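20th July

Bathroom day! I've been putting it off since we got back from Carnov, and this morning I ran out of excuses, so in I went with my sleeves and a podcast and a very large coffee. 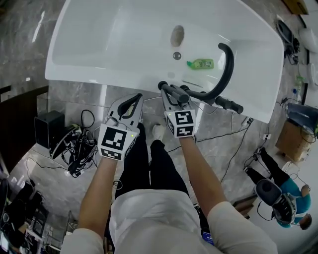 The tub, with its black handle and the little green bottle lying down on the job.

I do love this bath (the big curvy white one was the whole reason I said yes to the apartment), but wow, there is a lot of it to scrub. The handle is the part I always forget. It's thick and rubbery and loops up over the rim, and soap gets into every spot where it meets the tub. I gave it a good going over with an old toothbrush, then did the wide ledge, then the drain, which I will not be writing about here.

Took the stopper out too and left it soaking in vinegar for 30 minutes. I need a spare, and the hardware place in Trustham wants 65 dollars for a whole new drain set, so no thank you! I'll try Plusberg next week when I'm over there for the dentist.

Also on the list: a new bath mat, more sponges, and the shelf that's been leaning in the hallway since February. Pasta for dinner. Then a long soak, with bubbles, and my library book if I can find it.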